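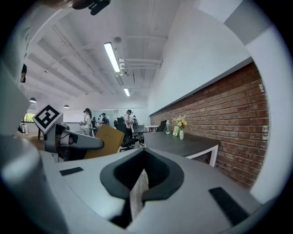
Brick, Tube Lights and a Long Room: Moving In at Cillmont

When the tenant association of the Cillmont building put its long upstairs room up for rent, the listing had one line about the brick wall and nothing about the sound. The office manager who signed for it says she would have liked it the other way around.

"Everybody falls for the brick," she said. "I did too. Then you have two phone calls going at once and you find out what a hard wall and a bare ceiling do to a conversation."

Her company, Levchenko, keeps parts catalogs for small repair shops. It had been in three separate rooms on the ground floor of an older block, with doors that stayed shut most of the day. The move to one open-plan room was finished in December. She has been in charge of how it is laid out ever since, along with ordering the paper and chasing the landlord.

The ceiling is white and was left exposed, with beams, ducts and pipes crossing it. She was offered a dropped ceiling and turned it down.

"They quoted us for panels and it would have taken the height away. The white does most of the work. If those pipes were black, you would feel them over your head all day."

The lighting took longer to settle. The long fluorescent tubes came with the room and she kept them. The dark dome pendants on the other side were her own choice, bought from a supplier called Gresa.

"I wanted something softer on that side. People told me they didn't match the tubes, and they don't. I still like them."

She wanted the floor light as well. It is pale wood, and she says it shows coffee but hides dust, so the cleaning was cut back to twice a week. Chair legs are a different matter. She bought felt pads in the first month and has already replaced them once.

Nothing has been hung on the brick. The lease charges for every hole drilled into it, and she had a budget of 2,000 dollars for the whole room after the furniture was paid for.

"I wasn't going to spend it on holes. We have a corkboard on wheels. It goes where the meeting is."

What she did spend it on was rugs, a second coat rack and a set of desk dividers from Sument — six of them, of which five are in use. The dividers helped with the noise more than the rugs did. She also moved the phone desks to the far end, away from the people who proofread.

Asked whether she would go back to separate rooms, she thought about it for a while.

"For the winter, maybe. It's a big space to heat, and the far end is always colder. I keep a sweater down there. But I used to walk 67 steps to ask someone a question, and by the time I got there I'd be annoyed. Now I look up and see if they're busy."

She is still waiting for the landlord to answer her about window blinds.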